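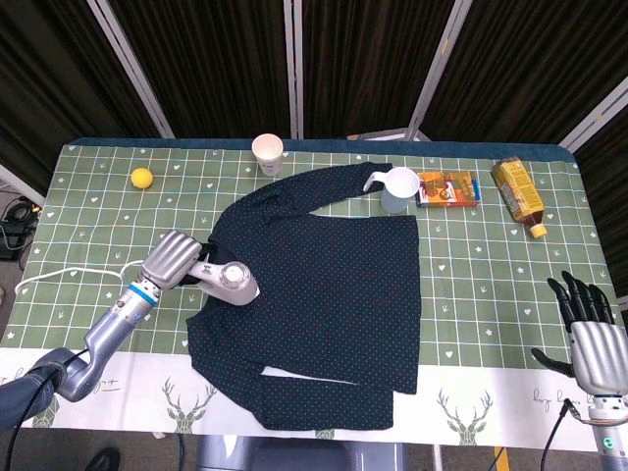
LAUNDRY AND IRONING ROOM: SPRING SAFETY CHECK

Ellton House, ground floor, room 17

Print this page | E-mail this page

Please work through the list in whatever order suits you, and do write comments as you go, however small they seem (the note about the sticky drawer last year led us to a split runner, so thank you for that!). My own comments from the May round are left in underneath each item.

1. Irons and flexes
Unplug each iron and run the whole flex through your fingers, looking for scorching, nicks or a loose collar at the plug end.
Comment: Two irons fine. The Ulto has a flex that has gone stiff near the handle, and I've put it in the cupboard with a red tag on it. Please leave it there, even on a busy morning!

2. Sockets and extension leads
No extension lead to be used for an iron or a dryer. Check the faceplates for cracks and brown marks.
Comment: All clean. The double socket by the window is still a little loose on its left screw, job number 331, reported again.

3. Tumble dryer
Clear the lint filter, then look behind the machine with a torch. The vent hose should have no kinks.
Comment: Filter clear, but there was a good thick roll of fluff behind the Skurnico and I was rather glad to have gone looking. Hose straightened and the machine pushed back gently.

4. Folding and sorting tables
Covers should hang short enough that feet can't catch in them. Wobble each table by its corners.
Comment: Steady. Dark and patterned clothes are best checked for pins before folding, as they hide so easily in a busy print.

5. Floor and walkways
Dry, with no baskets left between the door and the sink.
Comment: One damp patch by the sink, mopped. I'd dearly love a second mat there.

6. Washing powders and stain removers
Lids on, labels readable, top shelf only.
Comment: One bottle had lost its label, so it has gone. Fresh order placed with Workneh, reference 172.

7. Fire blanket and door
Blanket on its hook, door closing by itself from fully open.
Comment: Door closes nicely now, after a drop of oil. Blanket present.

Still open: items 1 and 2, and the mat.

Contact the house office on extension 26 | © Ellton House | Back to top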